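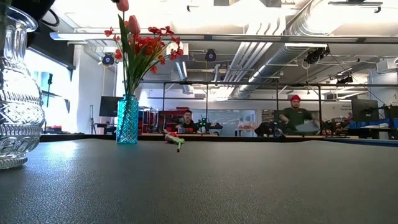 Neselico talk, speaker notes

Slot is 9 a.m. on Tuesday, second room on the left past the registration desk. Bring the printed copy because the lectern screen times out.

Slide 1. Title
Say good morning, say the title: Moving a small-town library's local history collection out of the basement. Mention that slides will be on the Neselico site by the end of the week. Questions at the end, but interrupt if a term makes no sense.

Slide 2. Where we started
The Drallside library has kept its local history material in the basement since the building opened. Town directories, church bulletins, high school yearbooks, property maps, and a lot of loose photographs. Access was by appointment. Most people in town didn't know it was there. The ones who did had usually been sent down by the county clerk.

The basement flooded twice in the time I've worked there. Neither flood reached the shelves. The second one stopped a few inches short, and that was when the board put the move on its agenda.

Slide 3. What we had
3,000 items on the old card list. Explain that an "item" on that list could be one postcard or a full box of council minutes, so the number doesn't tell you much about shelf space. We measured the shelves before doing anything else. I would do that first again.

The card list and the shelves did not match. Some boxes had two cards. A run of newspapers had none. We went shelf by shelf with a laptop on a cart and typed up what was there, then compared it with the cards afterward. Going the other way, starting with the cards and hunting for each thing, took too long. We tried it for a week in January and gave up.

Slide 4. Picking the room
We looked at the old periodicals room and the meeting room. The meeting room is bigger but gets afternoon sun on the long wall. The periodicals room has one north window and a door that locks. We took the periodicals room. Magazine readers were unhappy for a while and some still are. Have the answer ready if someone asks: the magazines are now by the front windows, next to the large print.

Floor load. Get this checked. Paper is heavy, and the upstairs floor was built for reading tables. Our engineer told us to keep the tall shelving against the two bearing walls and use low cases in the middle. That changed the layout we had drawn.

Slide 5. Boxes and folders
Everything was reboxed before it went upstairs. We bought from Hakim and from Ladow. The Hakim boxes came flat and had to be folded, so allow time for that. The Ladow ones came made up but filled the loading area on the day they arrived. Both have held up fine. Don't get into prices, people will ask by email.

Label on the short end. Pencil on folders. Take out metal paper clips as you go, and if a clip has rusted onto the page, set that page aside for somebody who has done it before.

Slide 6. Photographs
Longest slide, slow down here.

We have 1,350 photographs with a name, a place or a date written on the back. The rest have nothing. We kept the unmarked ones in the order they were found, since the neighbors in the box are often the only clue. A parade picture with no label was placed because the one behind it showed the same storefront.

Don't write guesses on the back of the print. We use a slip in the sleeve, with the date of the guess and the initials of the person who made it.

Slide 7. Opening up
Room is open during regular hours, no appointment. Bags go in the lockers. Pencils only. We keep a sign-in sheet and get around 9 visitors in a normal week, more when the middle school does its town history unit. House history is the most common request, then family research, then old football teams.

Slide 8. What I'd change
Order shelving earlier. It was late and boxes sat on the floor of the new room for a month.
Tell the public the closing dates sooner.
Scan the yearbooks before the move. They were out of reach for the whole spring and it was reunion season.

Slide 9. Contact
Leave this up during questions. If there are no questions, ask how many people in the room have material in a basement now.

Handouts on the chair by the door. Reboxing checklist on one side, sample shelf list on the other.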